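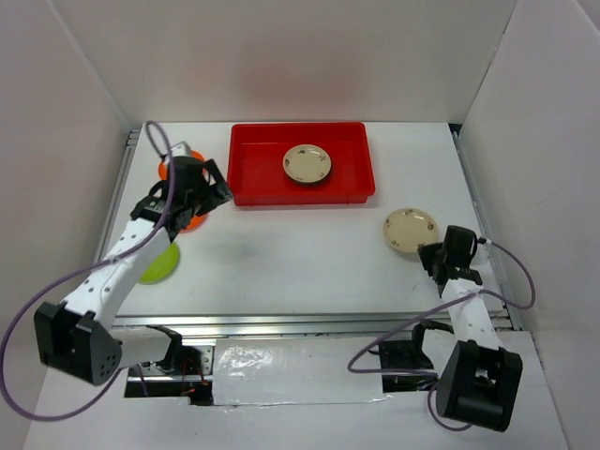
Okay, I promised a few of you I'd write up how I'm sorting the plates, so get a cup of something, it's going to run long. I'm not a person who can say a thing in one post. You knew this when you followed me!

Background for the new people: my aunt kept dishes the way other people keep letters. When she moved to the smaller apartment in August she handed me the lot and told me to keep what I'd eat off and find homes for the rest. I said yes before I saw how many boxes there were.

I did the kitchen shelf measuring first, for once in my life. The shelf over the sink gives me 91 centimeters, and the cupboard by the stove is deeper but has that awful pipe running through the back corner. So whatever stays has to stack nicely or be worth standing up on its own.

My method, if you can call it that: everything comes out of the newspaper and onto a plain white surface. I tried doing it on the patterned tablecloth the first evening and it was hopeless, I kept thinking things matched when they didn't. On white you see right away that one cream is a bit pinker than the other, or that a rim has a little nick.

Then by color. I know some people go by size, and Eleni Jurić (hello Eleni, I know you're reading) has told me twice now that size is the only sane way. But I remember dishes by color. If I want the green plate I think "the green plate," I don't think about how wide it is.

The red plastic tray is for pieces I'm deciding about. One of the cream plates with the little brown motifs is in it, and the other one, which looks a touch bigger to me, is out on the table. I've gone back and forth on those two all morning. They're so plain and so sweet, the sort of plate you want under a slice of toast with too much butter.

Oranges are staying. That was the easiest decision of the whole business. I had soup and bread off orange plates at my aunt's table every winter I can remember, and I don't care that they go with nothing else I own.

The lime green one I was ready to give away, and then I pictured it with sliced tomatoes on it and had to sit down for a minute. So it's staying too. You see how this is going.

Somebody asked about washing. Lukewarm water, a soft cloth, a bit of ordinary dish soap, and a folded towel in the bottom of the sink. I don't put anything painted in the dishwasher until I know how it was made, and with these I mostly don't know, so by hand it is. I've also stopped soaking things overnight, after I lost a saucer that way – the crack must have been there already, but the soaking didn't help it.

For old sticker glue I use cooking oil on a paper towel. Leave it ten minutes, have your coffee, come back and rub gently. Then wash again, or everything you touch for the rest of the day will be greasy. Ask my phone.

Second half of the boxes now, and this is where I slowed right down.
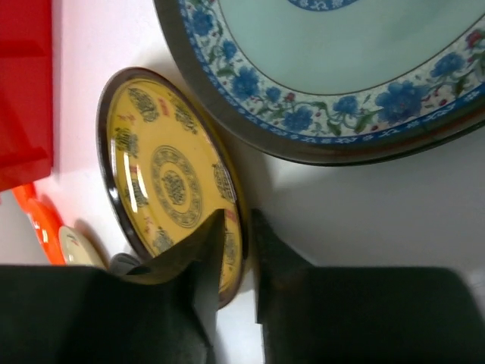

I can't stop looking at the blue flowers. Big full ones and little ones, with the vines curling from one to the next and tiny red buds tucked in along the way, and then that narrow blue strip with the white scrolls running outside it all. Whoever came up with that border had patience I will never have. I can barely frost a cupcake.

The middle of it is a very pale blue-green and I think that's why the whole thing feels so calm, even with so much going on toward the edge. My plan is to stand it up at the end of the shelf where the afternoon light doesn't hit it directly. I'd be too nervous to put cake on it. (Ask me again at the holidays, when I've run out of plates and principles.)

And then the small yellow one, that mustardy gold with the dark brown rim! It's the color of the good honey, the kind that goes thick in the jar. I want it by the stove for the spoon and the garlic ends. My aunt would say that's exactly what a small plate is for.

I sent her a message asking where the flowered one came from and got back "Losia, or else the year after." So that's cleared up.

Arsen Melnychuk wanted to know what I'm wrapping the give-away pieces in. Plain packing paper, a sheet between every two plates, and I stand them on edge in the box like records. Newspaper works, but the ink comes off on your hands and then on the cream plates, and you're back at the sink.

If you're nearby and you need everyday plates, message me. I'd love for them to go to someone who'll really use them, chips and all. I'm keeping the oranges, so please don't ask about the oranges.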